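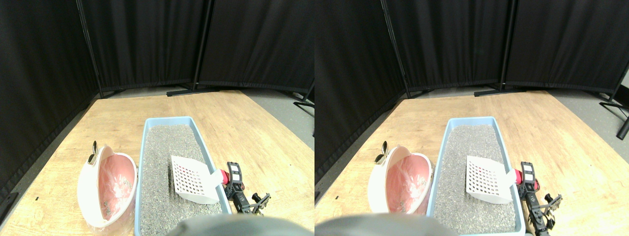
März, abends

Den ganzen Tag auf der Werft in Rarkholm gewesen. Um sieben Uhr Einweisung bei Tudur Powell, danach mit Effie Aitken in den Maschinenraum der Astano. Das Schiff liegt seit dem Umbau der Kühlanlage im Dock, und wir sollen die Lärmwerte für die Gehörvorsorge neu aufnehmen. Die alten Messungen stammen noch aus der Zeit vor den neuen Hilfsdieseln und sind nicht mehr zu gebrauchen.

Effie trug das Dosimeter, ich habe das Protokoll geführt. Am Vormittag wurde im Doppelboden Rost geklopft, das hört man zwei Decks höher noch als Hämmern im Brustkorb. Von den 13 Männern in dem Abschnitt hatten vier die Stöpsel nur halb im Ohr. Einer meinte, er höre sonst den Kollegen nicht rufen. Das Argument kenne ich von meinem Vater, der mit fünfzig das Telefon nicht mehr gehört hat.

Mittags in der Kantine Linsensuppe. Gordon Wong saß am Nebentisch und erzählte von seinem Antrag bei der Berufsgenossenschaft. Er hat 23 Jahre als Nieter und Schweißer gearbeitet, seit dem Herbst Ohrgeräusche auf beiden Seiten. Der erste Bescheid war ablehnend, es fehlte der Nachweis für die Jahre bei der alten Firma. Ich habe ihm gesagt, er soll bei Heledd Bellis im Archiv nach den Lohnkarten fragen. Dort liegen noch 448 Personalakten aus der Zeit vor der Übernahme, allerdings nicht sortiert.

Nachmittags Auswertung mit der Sident-Software. Zweimal abgestürzt, beim dritten Mal liefen die Daten durch. Insgesamt 3.570 Einzelwerte, davon 475 über dem oberen Auslösewert, fast alle aus dem Doppelboden und vom Platz neben dem Kompressor. Morfudd Landeg will den Bericht bis Monatsende. Ich werde vorschlagen, den Kompressor einzuhausen und das Rostklopfen in die Spätschicht zu legen – dann sind weniger Leute im Schiff. Tudur wird wegen der Zuschläge dagegen sein.

Auf dem Heimweg noch beim Akustiker vorbei und den Abdruck für meine eigenen Otoplastiken machen lassen. Dauert zwei Wochen. Bis dahin nehme ich die Kapseln, die drücken auf die Brille.

Morgen Rücksprache mit dem Betriebsarzt wegen der Hörtests. Batterien für das Dosimeter nicht vergessen. Effie fragen, ob sie den Kalibrator mitgenommen hat, in meiner Tasche ist er nicht.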